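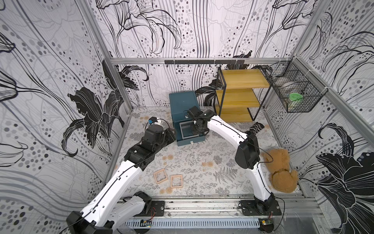 Norwegian Long Service Medal with Bar, Tangen Works Guard, Numbered 599

Home | Medals | Badges | Documents | Edged Items | Sold | Terms

Price: 1,124 euros, postage extra

Print this page | E-mail to a friend

Silvered bronze, on what the last owner called its original ribbon. I have my doubts about the ribbon and will come to them. The medal itself I am happy with, which I can't say for most of the Tangen pieces I get offered.

For anyone new to these, the Tangen Works kept its own uniformed guard for many years and gave its men a medal for long service, with a bar added for a second term. The usual story is that 200 were made with the bar. I have never seen a paper that says so. The figure first turns up in a dealer's list put out by Haltinari, and every seller since has copied it, including me in my younger days. If the numbering ran in one series for both types, as I think it did, then a number like 599 on a barred medal tells you nothing about how scarce it is. Treat anyone who says otherwise as someone with a medal to sell.

Condition. The front is good, with honest wear to the high points of the wheel and the hammer. There is a small knock to the rim at four o'clock. The back has been cleaned at some point, not badly, but the tone in the lettering is darker than the field around it and it will never quite even out. The number is stamped by hand and the second 9 leans to the right. That lean is on every genuine piece I have handled from the upper five hundreds, and the copies coming out of the Branitwood sale a few years ago don't have it. Their numbers are far too tidy.

The bar is held by 2 rivets and both are old. I have had it under the glass and see no sign of it having been put on later — the wear on the bar and the wear on the hanger agree with each other.

Now the ribbon. It is the right width and the right colours, green with a narrow white centre. It is also very clean for something supposed to have been worn on a guard's tunic through several winters. It doesn't glow under the lamp, so it is not modern, but old unused ribbon turns up in rolls and is easy enough to sew on. I price the medal as if the ribbon were a replacement. If you decide it's original, good for you.

It comes with a folded award slip made out to a guardsman R. Midtbø and signed by the works manager. The slip gives no medal number. It came from the same drawer as the medal, according to Randi Midtbø, who sold me both and believes the man was her grandfather's brother. I believe that she believes it. There is no photograph of him wearing it, and a slip without a number could go with any medal in the series. A previous buyer wanted me to describe the pair as "a fully named group" so that he could sell it on that way. I declined, and he went elsewhere.

Margit Hellström looked the medal over for me in August and was content with the strike and the number. She would not give a view on the slip beyond saying that the paper and ink are of the period. Her note goes with the lot. It is a note, one side of a page, and should not be listed as a certificate later on.

I don't take Trolodis grading and won't send items off for it. You pay for a plastic box and a number, and then you have to break the box to see the rim.

Box: none. The one sometimes sold with these, dark blue with a gilt line, belongs to a different medal altogether and fits badly.

Returns within two weeks if you disagree with anything above, no argument, provided the piece comes back as it left. Please don't polish it first. Lay-by is possible for people I have dealt with before. Questions to Davoud Taheri at the shop address, mornings best.

Stock status: available, one only

Shared 2 times | 0 comments

Back to top | Previous item | Next item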